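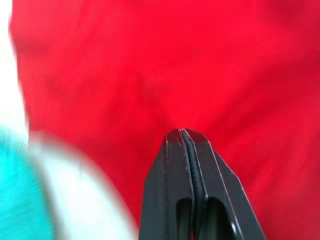 Nana Kyeiから、Tシャツをたたむのは時間の無駄ではないか、という手紙が来ました。どうせ次の朝に着るのだから、かごから出してそのまま着ればよい、しわは体温で伸びる、と書いてありました。先月、私がこの欄にシャツのアイロンのことを書いたので、それを読んでくださったようです。

手紙をもらってうれしかったです。そして、少し困りました。半分は同じ意見だからです。私も二十代のころ、Hesamvilleの狭い部屋に住んでいて、洗った服は椅子の上に山にしていました。山の上から着て、山の下の服は季節が変わるまで見ませんでした。そのことを恥ずかしいと思ったことはありません。

それでも今の私は、Tシャツはたたむほうがよいと考えています。理由を、できるだけ正確に書いてみます。私の日本語は母語の人のように細かいところまで届かないかもしれませんが、洗濯物の話なら毎日していますので、たぶん大丈夫です。

まず、たたむ前に広げなければなりません。私が大事だと思うのは、この広げるところです。椅子の山から引っぱり出した服は、着るまで自分の目で全体を見ることがありません。わきの下の小さな穴も、すそのほつれも、カレーのしみも、外に出てから気がつきます。Ostthorpeの駅のトイレで、鏡の前で初めて背中のしみを見つけた朝のことを、私はまだ忘れていません。夕方まで上着を脱ぐことができませんでした。三月でしたが、電車の中はとても暑かったです。

広げるためには場所が必要です。ベッドの上でする人も多いと思います。私は反対です。ベッドはやわらかくて、布の下で布が動きます。端をそろえたつもりでも、持ち上げるとずれています。床は腰が痛くなります。ですから私は食卓をすすめます。食卓が小さければ、二つの机をくっつけてもかまいません。真ん中にすき間の線ができますが、私はその線を目印に使います。線にすそを合わせると、まっすぐかどうかがよくわかるのです。 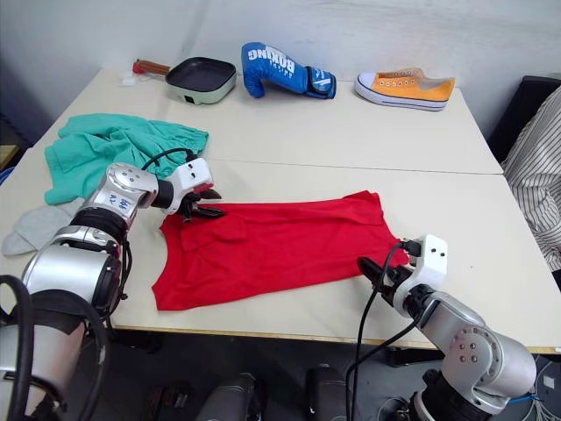

机の上を全部片づけてから始めなさい、と書いてある家事の本を読んだことがあります。りっぱな考えですが、私の家では一度もうまくいきませんでした。片づけているあいだに疲れて、服のほうは明日になります。鍋やくつが同じ机にあっても、きれいなもので、奥のほうに寄せてあれば、手前でシャツは十分にたためます。Tシャツ一枚を平らに広げられる広さがあれば、それで始めてよいと私は思います。

次に、形のことです。店のようにたたむ方法はいろいろあります。Kulkarniという洋服屋の人は、板を使ってたたみます。早くて、どれも同じ大きさになって、見ていると気持ちがよいです。家で同じことをしようとして板を買った友人もいますが、その板は今、冷蔵庫の横に立っています。私の方法は単純です。前を下にして置き、両わきを内側に折り、そでを戻し、すそから上に折ります。最後にひっくり返すと、えりが上に来ます。特別なところはありません。母がしていたのと同じです。

しわについても書いておきます。体温で伸びるという手紙の説は、薄い化学せんいの服なら、そうかもしれません。厚い綿では、私の経験では伸びません。特に、ぬれたまま丸くなって乾いた綿は、朝から夕方まで着ても胸のところに線が残ります。手で平らにするだけでも違います。私は手のひらで、えりの下からすそに向かって2回なでます。アイロンは使いません。アイロンの記事を書いた人間がこう言うのは変ですが、Tシャツにはアイロンは要らないというのが私の立場です。

時間の話をします。手紙には、一年で何時間を失うか計算してください、とありました。それで、台所の時計で計ってみました。一度の洗濯でTシャツが8枚あり、全部たたむのに237秒かかりました。四分より少し短い時間です。ほかの服は入っていません。くつ下を入れたら、もっと長くなります（くつ下はまた別の問題で、私はまだ答えを持っていません）。これを長いと感じるか、短いと感じるかは、人によって違うでしょう。私はお湯がわくのを待つあいだにできる仕事だと感じました。
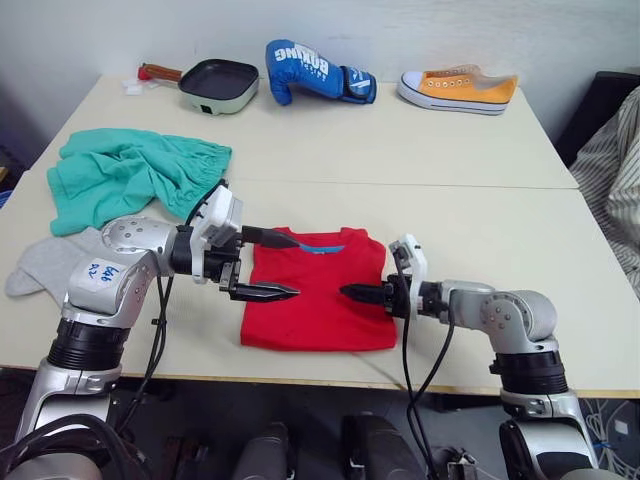
えりを上にして、長方形にたたんだ赤いTシャツ。

反対の意見の中で、いちばん強いのは、小さい子どもがいる家からのものだと思います。以前、Mornexに住む姉の家に泊まりました。たたんだ服は10分で全部くずれました。子どもが下のほうにある一枚を引き抜くからです。姉は、もう大人の服しかたたまないと決めていました。私はそれで正しいと思います。子どもの服は小さいので、箱に入れておけば見つかりますし、しわがあってもだれも困りません。たたむことを家族全部の規則にすると、けんかの種になります。

立ててしまう方法なら、下から引き抜く問題はなくなります。引き出しの中に本のように並べるのです。私も今はそうしています。ただし、引き出しがいっぱいでないと服がたおれますから、服が少ない人には向きません。そういう人は重ねておけばよく、上から順に着て、洗った物を下に入れれば、同じ服ばかり着ることも防げます。私の父はこの順番をとてもきびしく守っていて、母がまちがえて上に置くと、黙って下に移していました。

もう一つ、手紙に答えていないことがあります。夜に洗って次の朝に着るなら、たたむ意味はないでしょう、という点です。これはその通りです。着る服が決まっているなら、ハンガーにかけて、そのまま着てください。私が言いたいのは、三日も四日も着ない服のことです。着ない服は、かごの中でほかの服の重さを受けます。タオルの下になったTシャツと、たたんで置いたTシャツを、四日目の朝に並べてみれば、私の意見に賛成してくれる人は多いと思います。

ですから、Nanaさんには一つだけお願いがあります。次の洗濯で、いちばん気に入っている一枚だけ、机の上に広げてみてください。たたまなくてもかまいません。穴がないか見て、えりを引っぱって形を直して、そのあとでまた山に戻すかどうかを決めてください。戻した場合も、ぜひまた手紙をください。くつ下のよい方法を知っている方からの手紙も、待っています。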